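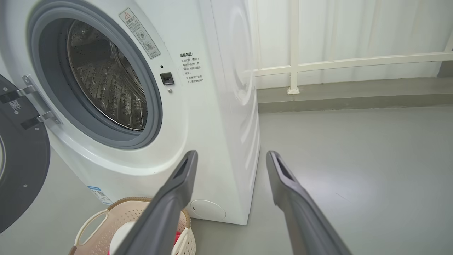 Ticket 11-306, wool blankets shrinking. Reopened by Bakari Kinyua, Findley store.
I'm reopening this because I don't accept the reply I got. Three more Toft blankets have come back felted, all bought in February, all washed by people who swear they used the wool setting. Head office says "customer error, drum friction", and I'd like to know who worked that out. A drum in a front loader is steel with little raised bumps and holes all over it, same as it was when these blankets washed up fine. If bumps felted wool, every jumper in the country would fit a doll. What I think changed is the yarn. The care label still says 30 degrees, and I doubt anyone has tested it since we went over to the Irkeo mill.

Reply from Védís Ásgeirsdóttir, Prondby product support
The mill says the yarn is the same spec. Could the customers have used an ordinary detergent? Enzymes will damage wool. Please ask for brand and spin speed.

Bakari Kinyua
Asked. Two used wool wash, one can't remember. Spin was low on all of them, or so they say. "Same spec" is what the mill would say either way. Do we have the treatment sheet for the new lot?

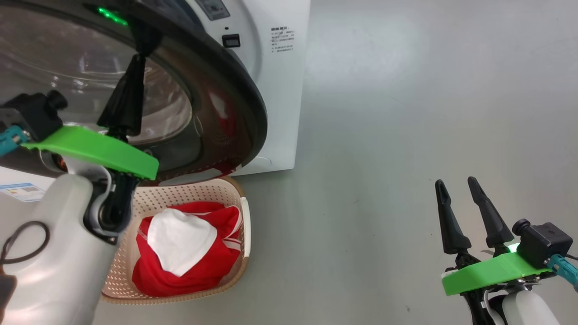

I also washed one myself from shop stock, wool setting, cold, no detergent at all. It went in at 13 on the scale we use for width and came out at 11. I'm not claiming one wash proves much, but you can't blame enzymes for it.

Védís Ásgeirsdóttir
Treatment sheet requested. Please hold the remaining 6 blankets off the floor and refund the three customers.

Bakari Kinyua
Held and refunded. Leave the ticket open until I've seen the sheet, please. Last time it got closed on a promise.

Status: waiting on supplier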